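kestuvham-bench-recordings

Recordings and planning notes from a tabletop picking trial with one arm, kept together so the purchase request can be checked against what was recorded. The trial was run by Kekeli Tsikata and Nusrat Farooqui in June. Augustina Owusu wrote the cost sheet. Read this file before opening budget.csv, as several column names changed after the first version.

Contents

recordings/ — wrist view video, one folder per session
budget.csv — line items, quotes and approval status
quotes/ — PDF quotes from Rokar and Ackah
notes.txt — bench notes, lightly edited
preview/ — still images used in this file

Why the data and the budget are in one place

The Kestuvham packing room wants a second bench station. The first request went in with a single total and came back with questions about lighting, spare parts and who would pay for table work. We split the request into lines and now attach recordings to the lines they affect. 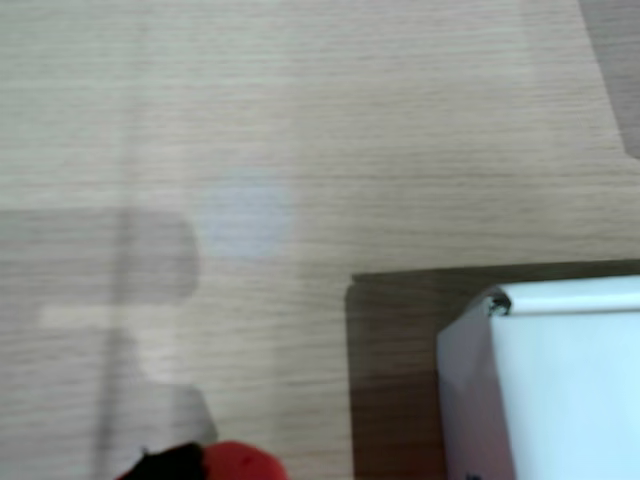
Lighting was left out of the first request and is now its own line. Ackah quoted one diffuse overhead panel with a stand, and the quote assumes our existing ceiling fixtures stay on. The arm works between the lamp and the table for much of a session, and the result is easy to find in the recordings: the white box throws a dark brown shadow with a crisp edge onto the pale tabletop, and the left side of the table has gray bands across it. Benedita Esteves asked whether a second panel would be needed. We budgeted for one and left the second as an option, to be decided after a month of use.

Budget summary

The ceiling for this round is 2937 dollars, tax included. The arm itself is outside this figure and sits in the capital plan. The lines below are what has to fit under the ceiling.

Gripper fingers, spare set: approved
Overhead panel and stand: approved
Cable guides and clamps: quote received
Consumable items for picking (boxes, packets): approved
Storage drives: waiting on Darnach
Second panel: optional, not funded

Rokar will hold its prices for 20 days from the quote. If the cable line isn't signed by then it has to be quoted again, and last time that took longer than the order did.

Cable guides

The first plan had no cable line at all. Nusrat added it after going through the recordings and marking the sessions where a cable was lying on the work surface. Guides can be fixed to the rear edge of the bench, but the clamps Rokar normally supplies are for a thicker top than ours, so measure before ordering.

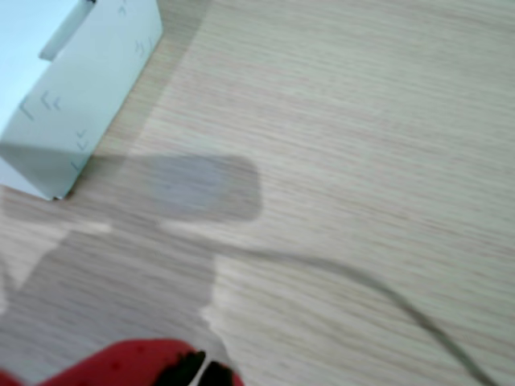
Wrist view, white box at upper left, cable on the tabletop.

The line covers guides for one station. If the second station is approved under the capital plan, double it. Don't order both sets early — the second bench may have a different top.

Picking items

Items were bought from the ordinary supplies account and aren't returned. We used white cardboard boxes and small packets, the same kind of thing the packing room handles every day. Plan to replace any item once its corners or edges affect how it sits. For the second station, order nine of each item type and keep the spares in the cabinet by the door.

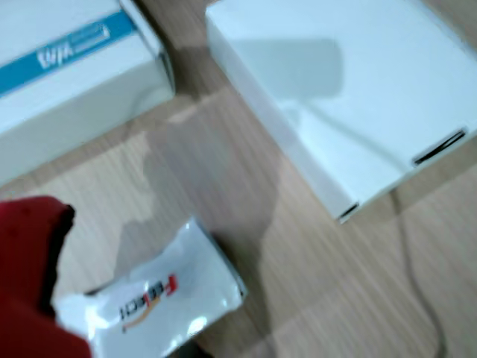 Packets need replacing more often than boxes, so the two are priced separately in budget.csv. The column item_class separates them. Earlier copies of the file had both under "misc", and anyone comparing totals with an old copy will see a difference on that row.

Known problems

Some recordings are blurred. They haven't been removed. Filter on the quality column if you need sharp images.
Printed text on items is often only partly legible. Don't rely on it for labels.
The delivery charge from Ackah appears twice in budget.csv, once as a line and once inside the panel price. Use the line.

Use and contact

Internal planning use. Recordings may be shared with suppliers when asking for a quote, but remove the quotes folder first. Questions about the recordings go to Kekeli Tsikata. Questions about the budget go to Augustina Owusu, or to Augustina Quartey in purchasing once an order number exists. Please give the full name in messages, as the two get each other's mail.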